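Plumbridge Home & Workshop Forum > General Talk > Can a machine do the chores yet?

Page 1 of 1

grout_and_about
10 May 2025
My sister-in-law sent me another video of a robot putting away dishes and asked if she should hold off replacing her dishwasher. I told her to buy the dishwasher. But it got me wondering where the rest of you stand. Has anyone here seen one of these things do a real chore, in a real house, with the mess that was already there? I don't mean a stage.

Skirside
Nope. I've seen plenty of them do one chore one time with a cut every few seconds. Check the little text in the corner next time. If it says the video was sped up, do the math and see how long one shirt took.

benchdog24
I'll take the other side a bit. I work in a shop that packs cabinet hardware and we've had an arm on the boxing line for 3 years. It doesn't call in sick and it doesn't drop much. Machines doing shop chores isn't the future, it's old news.

Skirside
Same box, same spot, same height, right? What happens when somebody loads the hinges upside down?

benchdog24
It stops and beeps and one of us walks over. Fair enough. But it beeps a lot less than it did the first month.

grout_and_about
Walking over is the part I'd like to get rid of. If I have to stay in earshot of the laundry robot I might as well fold.

MrsCurstead
My robot vacuum has eaten two phone chargers and the fringe off a rug, and I still wouldn't give it up. You all want it perfect. I want it to do the dull part badly while I'm at work.

quarter_inch_off
A vacuum only has to bump into things. Picking things up is another story. Towels are the worst of it if you ask me. A mug is the same shape every time you reach for it and a towel never is. Pinch one layer and you unfold it, pinch two and you drag the whole thing.

Skirside
Yes, and the videos always use one nice towel on a bare table. Show me the bottom of the hamper.

Grigoris Lambrakis
I teach evening classes in small motor repair and this comes up every term, so I keep a few pictures for the students. I ask them to tell me what would be hard about the job before they tell me how clever the arm is. At least the table in this one isn't bare. 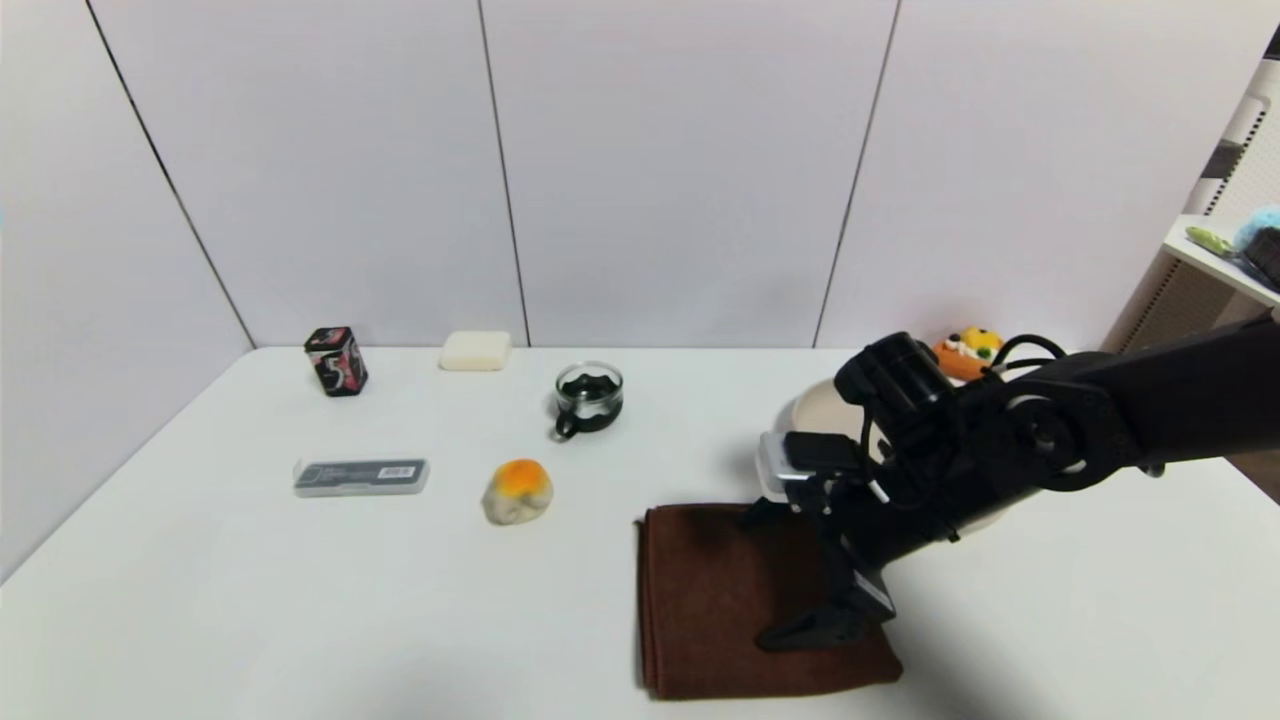
Gripper touching down on a folded brown towel. Soap, a glass and a stuffed toy share the table.

Two fingers, one towel, already folded. My students mostly say the towel is easy and then change their minds when I hand them a pair of kitchen tongs and a dishcloth. I would also worry about the glass. It's clear, and cameras have a bad time with clear things.

quarter_inch_off
The dark stuff coating the inside of that glass is my real question. Moving a glass is one chore and washing it is five.

benchdog24
That's a better test than most I've seen, though. Soap, a flat plastic case, something that looks like a bun. Those all need a different grip. Give it a couple of years.

Skirside
It's one still. All I can tell is that a finger is on a towel. Could be about to pick it up, could be about to shove it on the floor.

Grigoris Lambrakis
I agree with Skirside. I show it for the problem and make no claim for the result.

MrsCurstead
What would one of these cost, anyway?

benchdog24
Our supplier, Rainer, quoted us $2579 for a replacement gripper. That's the hand, no arm.

MrsCurstead
For a HAND? I'll fold my own towels, thanks.

grout_and_about
OK, here's my bar. It does 100 towels out of a hamper, in my laundry room, with me out of the house. I don't care if it takes all night. If anyone sees that, with no cuts, post it here and I'll apologize to my sister-in-law.

benchdog24
What's the pass mark? I don't get 100 out of 100 either.

grout_and_about
I'd settle for none of them on the floor.

Skirside
She should still buy the dishwasher.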